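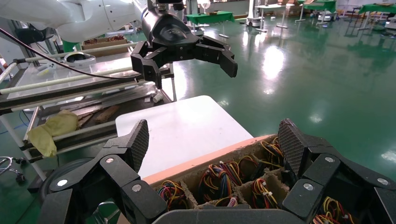 Figure 1. Wire bundles in the compartments of a molded pulp tray, next to the white table.

Sorting and Storing Short Wires in the Electronics Lab

Group members: Ruba Haddadin, Damián Saavedra, Telma Riquelme
Supervisor: Tihomir Lazarević

1. Background

The first-year electronics course uses a lot of short hookup wire. Each student pair gets a set of wires in several colors at the start of a lab and is supposed to return the same set at the end. In practice the wires came back in one large plastic bin. By November the bin was a single knot, and pairs were pulling out whatever came loose first. Wires got bent at the ends, and the short ones sank to the bottom and were never used.

Our project was to find a cheap way to store the wires so that a set could be taken out and put back without untangling. We were asked not to buy cabinets or drawers, as the lab on the Mostotside campus has no free wall space.

2. Materials

We looked at three kinds of container: zip bags, small plastic cups, and molded pulp trays with square compartments. The pulp trays were left over from a parts delivery from Ekon and cost us nothing. Myrtle Kasprzak in the stockroom had kept a stack of them and let us have 9.

The wires were the ones already in the bin. We counted them once, at the start, and got 1,378. Of these, 106 had damaged insulation or a broken end and were thrown out before we began.

3. Method

We emptied the bin onto a table and separated the wires by hand. This took two afternoons and was the slowest part of the whole project. We first tried sorting by color, one color per container. That looked tidy, but a pair setting up a circuit had to visit every container, and there was a line at the table during the first trial. After that we changed to mixed bundles with all the usual colors in each one.

A bundle was made by laying the wires side by side, closing a hand around the middle, and winding them into a loose coil. We did not use ties. Damián tried twist ties on one batch and they ended up on the floor. Tight coils also sprang open, so we told people to wind loosely and let the walls of the compartment hold the shape.

Each type of container was then used in regular lab sessions. We timed how long it took to hand out and collect the sets, and we wrote down any bundle that had caught on its neighbor.

4. Results

The zip bags kept the wires apart best, but students did not like opening and closing them, and many bags were returned empty with the wires left on the bench. The cups were quick to use but fell over when someone leaned on the table.

The pulp trays did well in both respects. A set could be lifted out with one hand, and an empty compartment was easy to spot at the end of a session. Handing out sets from the trays took 5 minutes for the whole class. We did not get a good time for the old bin, because students went to it at different points during the lab.

5. Problems

Loose ends stick up over the compartment walls, and two bundles side by side can hook together. When this happens, lifting one brings part of the other along. Pressing the ends down into the coil before putting it back helps, but not everyone remembers to do it.

The pulp is rough and sheds a little fiber, which we found on the wires after a few weeks. It wiped off and did not affect any circuits. We also do not know how the trays will hold up if something is spilled on them.

Trays should not be stacked when full. We tried it and the bottom layer was flattened.

6. Recommendations

We suggest keeping the trays for the rest of the year and laying them out in a single layer before each session. A card with the bundle instructions should be taped to the table. Telma has made a draft of the card and left it with the stockroom. If the trays wear out, the same layout could be tried in plastic, though we have not priced this.

Jumper leads with clips were not part of the project and are still in the old bin.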